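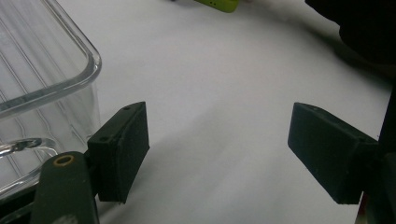
Kurnow Clear Glass Baking Dish

Sold by Skedano Kitchen Supply
Page last updated 05/07/2021

The Kurnow baking dish is a clear glass dish for casseroles, baked pasta, cobblers, roasted vegetables and anything else that goes from the oven to the table. It has a thick, rounded rim and molded glass handles. The sides are transparent, so you can check how the crust is browning without lifting the food.

The dish is sold on its own. A lid is not included. The snap-on storage lid from Bruvow fits the medium and large sizes and is listed separately under Lids and Covers.

Sizes

Small: for two people, or a side dish
Medium: for four people
Large: for a family meal, or a full bag of potatoes cut for roasting

All three sizes nest inside each other for storage. Put a paper towel between them if they will be moved often.

Using the dish

Wash the dish in warm soapy water before first use and dry it with a soft cloth. Heat the oven fully before the dish goes in. Let a dish that has been in the refrigerator come to room temperature first, and never move one straight from the freezer to a hot oven.

Cover the bottom with a little water or broth before cooking meat or vegetables that give off juice. If you need to add more during cooking, use hot liquid.

Hold the dish by the handles with two dry oven mitts. The glass stays hot for a long time after cooking. Set it on a dry cloth, a wooden board or a trivet, and let it stand for 30 minutes before washing. Do not put a hot dish in the sink, on a metal surface or on a wet counter.

Do not use the dish on a stovetop, under a broiler, on a grill or in a toaster oven. Microwave use is fine with food in the dish.

Cleaning

Dishwasher safe, top or bottom rack. Leave space between the dish and metal pans so the rim does not get knocked.

For baked-on food, fill with warm water and a spoonful of baking soda and leave overnight. Use a nylon scrubber. Steel wool and scouring powder scratch the glass, and scratched glass is more likely to break later. Grease tends to collect where the handles meet the side. An old toothbrush gets it out.

Throw the dish away if it has a chip, a crack or a deep scratch.

Shipping and returns

Each dish ships in a cardboard sleeve inside a second box. Orders are packed at our Griffiths warehouse and usually leave within 7 days. Orders over $100 ship free in the lower 48 states.

Unused dishes can be returned within 43 days in the original packaging. If your dish arrives broken, keep the box and send us a photo of the damage along with your order number. We will send a replacement. You do not have to mail back broken glass.

Common questions

Can I store leftovers in it?
Yes. Let the food cool first, then cover with the Bruvow lid or with foil.

Does the glass turn cloudy?
Hard water can leave a white film. Wipe the inside with white vinegar, then rinse.

Can I buy it by the case?
Yes, in the medium size only. Contact our trade desk for current case prices.

See also: Bruvow Storage Lids, Kurnow Loaf Dish, Oven Mitts and Trivets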